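Planner news from the Trerkari group

In December we changed the grasp planner of Vurora. Before it closes the fingers, it now checks the wrist view against the table plane.

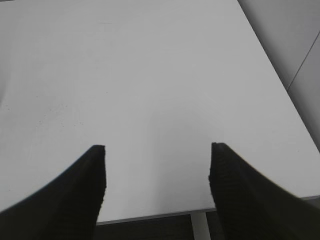 Wrist view, fingers open over the white table.

The fixed view gives the first position of the object, and the planner keeps 20 candidate paths.
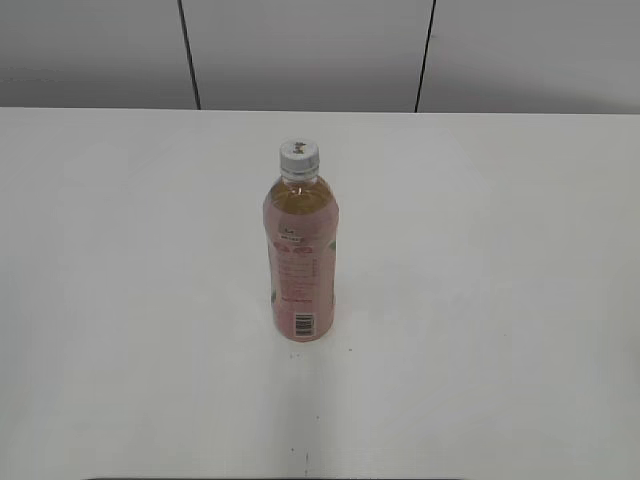
Bottle with pink label, fixed view.

Close to the bottle, the wrist view takes over and the controller runs at 25 Hz.

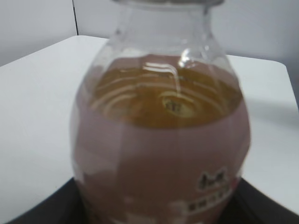
Page last changed: 12/05/2019

Clear plastic is still difficult for our depth filter.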